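From: Latifa Hamdy
To: Stullia Crafts and Repair list
Subject: Re: [stullia] Marking out the big table

Hi Eun-ji and everyone,

Sorry to be slow with this, I had family here until Saturday and the laptop stayed in its bag the whole time.

Eun-ji Shin wrote:
> Has anyone found a good way to divide up a shared work table? Ours
> is one big brown top and by the end of the evening everybody's bits
> have drifted into everybody else's. I tried chalk (smears) and string
> (don't ask). Also worried about whatever I use taking the finish off.

I went through all of this last winter with the sorting table at Ki, and what I settled on is plain blue painter's tape. It's easy to see on a brown top, you can tear it by hand, and if you hate where you put a line you can pull it up and lay it again while the tape is still fresh. I don't fuss much over getting it square. My lines wander a bit and people still put their things in the right spot, bless them. 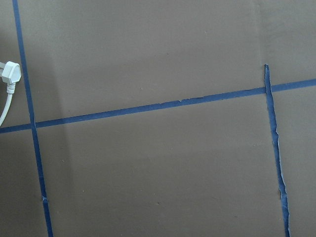

Do try to leave the cords some room, though. I learned this one the hard way — I had every section spoken for, and then the lamp and the glue gun both needed to come across somebody's beads. Now I keep one section with nothing assigned to it, and whatever has to be plugged in lives there.

As for the finish, I'd test a short piece somewhere out of sight first, leave it for 3 days, and peel it back slowly and low to the surface. Old tape is the real trouble. I once left a strip down from July until the holidays and spent a whole evening rubbing at the gum with a rag and cooking oil. Where two pieces cross, take up the top one first or they both tear and you end up picking at tiny blue crumbs.

When an end starts lifting I just press it down with the back of a spoon, and if it's torn I replace that piece and leave the rest alone. Sleeves catch on the loose bits, especially sweaters.

I have most of a roll left over if you'd like it, and you're welcome to come look at our table any evening before 7. Bring the Plistovus tin back with you if you think of it! No hurry, I only want it for the buttons.

Warmly,
Latifa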